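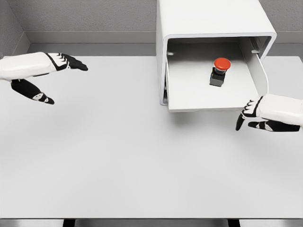
Student records system - pre-term access check, Findton campus
Checked by: Nerea Escobar, November

1. Inactive staff logins closed. Done. 13 removed, one kept open for Maite Carretero until grades are in.
2. Advisor view limited to own students. Pass.
3. Bill pay page times out when idle. Fail - still logged in after lunch. Ticket with Pleneo.
4. Nightly backup restored to test server. Pass, 519 enrolment records compared.
5. Parent contact fields hidden from student app. Pass on phone, tablet not checked.
6. Printed password list removed from front counter. Done.

Recheck item 3 before fees open.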